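Dedville Repertory Cinema Society
Programming and Projection Meeting, February
Minutes

Present: Xinyi Cai (chair), Jianguo Cai, Shengli Cao, Zhenhua Yan
Apologies: Zixuan Xu
Meeting opened at 6:40 p.m.

1. Previous minutes
Accepted with one correction. Under item 4, the print of the Lambrechts short was recorded as 16mm. It is 35mm, Academy ratio. S. Cao to amend the file copy.

2. Spring season
X. Cai presented the draft schedule of 9 features. All titles have confirmed rights except the two silents in the closing week. The distributor for both has asked for a flat fee in place of a percentage and will hold the quote until the end of the month. Z. Yan noted that a flat fee is the better arrangement above half capacity and the worse one below it. The house seats 498. Last season's silents drew under half on both nights. Agreed to accept the flat fee for the first title only and to ask for percentage terms on the second.

J. Cai asked whether the western double bill could start at 6:00 p.m. With the current intermission the second feature ends after the last bus. Agreed.

3. Projection
S. Cao reported on the state of the 35mm equipment. Projector 1 is running within tolerance. Projector 2 shows vertical unsteadiness at the gate, visible on titles and on any static shot with a hard horizontal. The intermittent sprocket is worn and a replacement has been ordered from Zunex. Until it is fitted, changeovers will be avoided where the lender allows platter use. Archive prints may not be plattered under any loan agreement now in force, so the two archive titles move to the end of the season.

Z. Yan asked about the digital side. The server firmware is current. Keys for the first three titles have been received and tested. One key opens at noon on the day of the show, which leaves no time for a full run-through; S. Cao will check the first and last reels only.
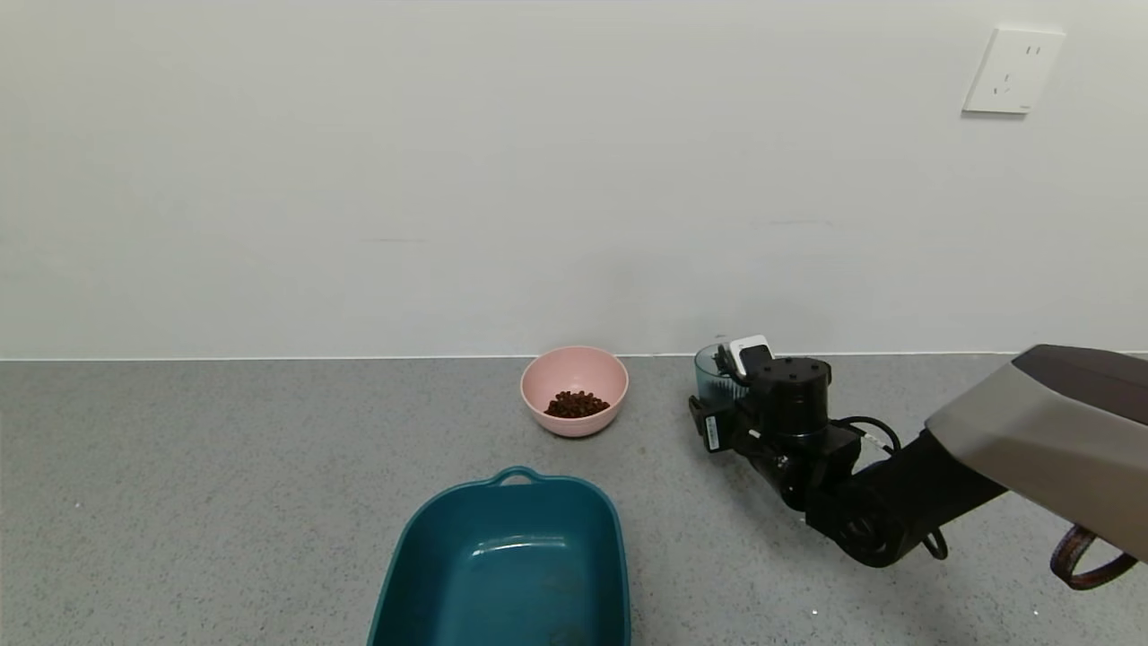
4. Short film program
Z. Yan reported on the local shorts program, which will run before the main feature on four evenings. Submissions are closed. Selected films must be delivered as a DCP or as a ProRes file at 24 frames per second. Files at other frame rates will be returned to the maker for conversion. J. Cai raised the matter of exposure in several of the entries, where light walls clip to white on the house screen. As a reference for makers he suggested a plain subject along the lines of a pale pink bowl of dark brown pellets against an off-white wall: the wall should hold some tone and the pellets should still separate from one another. Z. Yan will add a paragraph on this to the delivery sheet. Running time stays capped at nine minutes, credits included.

5. Program notes
X. Cai has drafts for five features. The remaining notes are assigned to Z. Xu, subject to his agreement. Notes are to give the source and gauge of the print, the aspect ratio, and the running time as measured — catalog running times were wrong for two titles last fall. Citomer has quoted for a print run of 2,000 booklets on uncoated stock. Accepted. Copy deadline is the Friday-free version used last year: final text goes to the printer at close of business on the last working day of the month.

6. Sound
Complaints about low dialogue level at the January matinee were reviewed. The fader was at the usual setting for that format. S. Cao measured the center channel afterward and found it 3 dB below left and right. The amplifier has been swapped and the channel realigned. No further action.

7. Other business
J. Cai asked that the masking be checked for the Academy ratio titles — the left side stops short of its mark. S. Cao to inspect the motor and limit switch.

Actions
S. Cao: amend minutes; fit sprocket on delivery; inspect masking.
Z. Yan: revise delivery sheet; reply to makers.
X. Cai: confirm terms for both silents; send order to Citomer.
J. Cai: revise start time for the double bill on the website.

Meeting closed at 8:15 p.m.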